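How to clean a marble-look countertop without dulling it

Filed under: Kitchen > Surfaces > Quick Fixes

Quick one. Works on laminate, quartz, most sealed stuff. Real unsealed marble, skip the vinegar entirely.

What you need: dish soap, warm water, two microfiber cloths, baking soda for stains.

1. Clear everything off. Crumbs first, dry cloth.
2. Few drops of soap in a bowl of warm water. Not more, it streaks.
3. Wipe back to front, rinse the cloth alot.
4. Stain? Baking soda paste, leave it 17 minutes, wipe. No scrubbing pads. Ever.
5. Rinse with plain water, then dry right away. Air drying leaves spots, esp. on pale tops.

Front edge gets missed every time. Run the cloth along it twice, grease sits there. Same with the strip over the dishwasher, steam gets up under it and teh edge can swell if it's laminate.

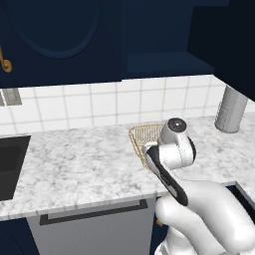
Polish is optional. I use the Durkero spray, tiny bit, buff in circles till the haze goes. Once a month is plenty.

Related:
Pliltach sink strainer, fitting it
Getting tea rings off white tile
Grout pens: worth it?

Contact | © Rakero Home Notes | Back to top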